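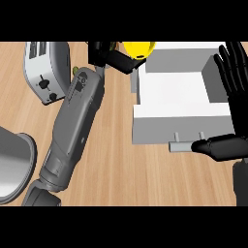 10/12/2019

I have been meaning to write this post since the leaves were still on the trees, and now there is frost on the car in the mornings and I have run out of excuses. A few of you wrote to ask what I do all day now that I have moved over to the Dromudia project, and my answer at dinner parties ("I play house with two robot arms that don't exist") tends to get a laugh and then a worried look. So get a cup of something warm, because this is going to take me a while.

The short version is that I collect examples. We have a learning system, and the learning system needs to see a chore done many times before it has any hope of doing the chore itself. Somebody has to do those many times. For the kitchen chores, that somebody is me, plus a couple of others on the early shift who are better at it than I am.

The whole kitchen lives inside the computer. There is a tabletop, a toaster, a metal pot, a white cabinet with a bar handle on the front, and a few small things to move from one place to another. The two arms are not a matched pair, and people always ask about that. The left one ends in a plain two-fingered gripper and the right one has a full hand with fingers and a thumb. We wanted the system to learn that different tools suit different parts of a job, and I have grown very fond of the arrangement. The gripper is my workhorse for picking things up. The hand is for handles and for anything where you want a thumb - and you would be surprised how often you want a thumb.

I drive both of them from a desk. I wear a glove on my right hand and hold a sort of pistol grip in my left, and whatever I do, the arms on the screen do a moment later. The software that ties it together is called Merkau, and it was written by people who clearly never had to wear the glove for a full morning. (If any of you are reading this, I say it with love. Please look at the wrist strap.)

My target for the season was 3000 good examples across all the kitchen chores. When I first heard that number I thought it sounded like a nice, easy stroll. A chore takes less than a minute! How hard could it be? Well, let me tell you about my first day, when I sat down full of confidence and a very large breakfast, and got up at the end of it with 161 tries and a sore neck. When we sorted through them the next morning, a good many had to be thrown out. In some I had dropped the thing and picked it up again. In others I had stopped halfway to scratch my nose, and of course the arm on the screen went off to scratch a nose it does not have.

That last sort of mistake is the one I think about most. A learning system doesn't know that my nose itched. It only sees that, at a certain point in the chore, the arm flew up in the air and came back again, and if it sees that often enough it will decide that flying up in the air is part of picking something up. So we throw those tries away, or we trim them if the rest is clean. I was sad about it at first, as if I were throwing away good bread, but I have come around.

The drops are a different matter, and we had a long and friendly argument about them that went on for most of a week. My own feeling was that a drop followed by a clean recovery is worth keeping. The real world is full of drops. If the system only ever sees things going well, then the first time something slips it has no idea what to do next and just stands there, closing its gripper on air. Others felt that we should teach it the plain way first and save the stumbles for later. In the end we kept them in a folder of their own, marked as recoveries, and I was allowed to make some on purpose. Dropping things on purpose in a believable way is harder than it sounds. My early ones looked like somebody in a school play pretending to trip.

The chore I have spent the most time on is the cabinet. It has two halves, which is what makes it such a good one for two arms. One arm deals with the thing being moved, and the other sees to the handle. For a long while I did these one after the other, very politely, with one arm waiting its turn like a guest at a buffet. Then I watched myself put away groceries at home and noticed that I don't do that at all. I am already reaching for the door while my other hand is still in the bag. So I started overlapping the two, getting the thumb up next to the handle while the gripper was still busy at the far side of the table, and the examples became shorter and a good deal more natural to watch.

It was murder to learn, though. Patting your head and rubbing your stomach is the usual comparison, but I would say it is closer to buttering toast while signing your name. My eyes wanted to be in both places. What helped in the end was learning to park the right hand near the handle by feel, then leave it alone and look only at the gripper. I practiced that for two full mornings without recording anything, which felt lazy and was probably the best use of time all month.

Then there is the matter of variety. After every batch of 200 we change things. The objects get shuffled around the table, the wood gets lighter or darker, the light comes from another side. Our shuffling tool is called Cudley, and it has a sense of humor. It is perfectly happy to put the thing you need right behind your own forearm, where you can't see it, and then you have to make up your mind whether to lean the arm out of the way or go in blind. I used to hit the reset key when it did that. I have stopped, as those awkward layouts turned out to be some of the ones the system was weakest on, and resetting them meant I was quietly feeding it nothing but easy days.

The things that have nothing to do with the chore stay on the table too. I asked for them to be taken away in my first week (I kept bumping the toaster) and was told no, very kindly. A real kitchen has a toaster in it. The arms need to learn to go around things they don't want, and I suppose so did I.

We do a check every so often where the system gets to try on its own, and I get to sit back with the glove off. The early checks were rough. It would set off in the right general direction and then lose its nerve, hovering and trembling over the spot. I recognized that tremble! It was mine, from the first batches, when I wasn't sure how deep the gripper was and used to dither before closing it. Seeing your own bad habits played back to you by a machine is a strange feeling, a bit like hearing your voice on an answering machine. I went back and recorded that chore again with a firm, steady approach, and the dithering has eased off since. It still overshoots the handle more than I would like.

As of this afternoon the counter by my desk says 2099 good ones. That leaves plenty to do, and I will be at it for the rest of December with a short break for the holidays. The folks over on the Ghasemi side, who look after the laundry chores, are a little ahead of me, and I hear about it at lunch. I would like it noted that a towel does not have a handle.

Some of you asked whether it gets boring. Some days, yes, in the way that shelling peas is boring, and I have always rather liked shelling peas. I put the radio on low, I do my batch, I stretch my wrist the way the physical therapist showed me, and I do another. I do catch myself now at home, reaching for a drawer slowly and from straight above, with my elbow out. My family has asked me to stop doing it with the silverware.

Next time I will try to write up how we label the examples, which is its own long story and involves a spreadsheet I am not proud of. If you do this sort of work yourself and have found a glove that doesn't pinch at the base of the thumb, please leave a comment. I wear a medium.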